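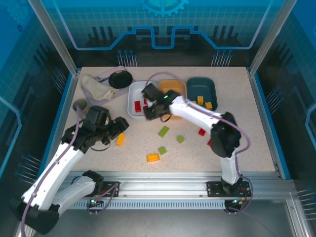

Deux bras devant les bacs de tri : briques rouges dans le bac blanc, jaunes dans le bac bleu canard.

Bremus, méthode d'apprentissage par démonstration pour deux bras : notre avis

Bremus est une méthode publiée par Ga-eun Kwak et Roald Solheim, avec le code et les poids du modèle. Elle s'adresse aux laboratoires qui ont déjà une cellule à deux bras et qui veulent lui apprendre une tâche de rangement à partir de démonstrations téléopérées. Nous l'avons essayée sur du tri de briques Lego par couleur, un exercice banal, mais qui met vite en défaut une politique mal entraînée.

Le principe tient en peu de mots. Une seule politique commande les deux bras, et un petit module, que les auteurs appellent Kurnau, prédit à chaque pas lequel des deux doit avoir la priorité au-dessus d'une zone partagée. L'autre bras peut continuer à se déplacer, à condition de rester hors du volume réservé. Dans la plupart des méthodes que nous avons utilisées auparavant, cette coordination était soit écrite à la main, soit laissée entièrement au réseau.

L'installation demande une bonne journée. La documentation est correcte pour l'entraînement, plus faible pour l'étalonnage des pinces : il faut aller chercher l'ordre des articulations dans le code. Elango Kartha, qui s'est chargé de cette partie chez nous, a dû réécrire le convertisseur de données.

Nous avons entraîné le modèle avec 80 démonstrations, puis lancé 600 saisies. Le taux d'échec est de 10 % sur les briques posées à plat et bien dégagées. Il monte jusqu'à 25 % pour celles qui se trouvent près du pied d'un bras, là où la caméra fixe les voit mal. Les petites briques carrées posent aussi plus de problèmes que les longues, la pince ayant tendance à se refermer trop tôt.

La gestion des priorités est le point fort. Un bras peut travailler au-dessus d'un bac pendant que l'autre descend vers la brique suivante, et nous n'avons relevé aucun contact entre les deux. Sans Kurnau, les arrêts pour risque de collision étaient fréquents. Le gain de temps est net quand les briques sont bien réparties sur la table, faible quand elles sont toutes du même côté.

Deux réserves. La méthode supporte mal le déplacement des bacs : quelques centimètres suffisent pour que des briques tombent sur le rebord. Elle ne sait pas non plus quoi faire d'une couleur absente des démonstrations, et le bras reste alors en attente au-dessus de la pièce. Dong-geon Jang a contourné le problème avec une règle de rejet ajoutée après coup.

Pour une équipe qui dispose déjà du matériel et d'un peu de temps pour l'étalonnage, Bremus est un bon choix. Pour une première cellule, mieux vaut attendre la prochaine version, annoncée pour juin, qui doit inclure un outil d'étalonnage.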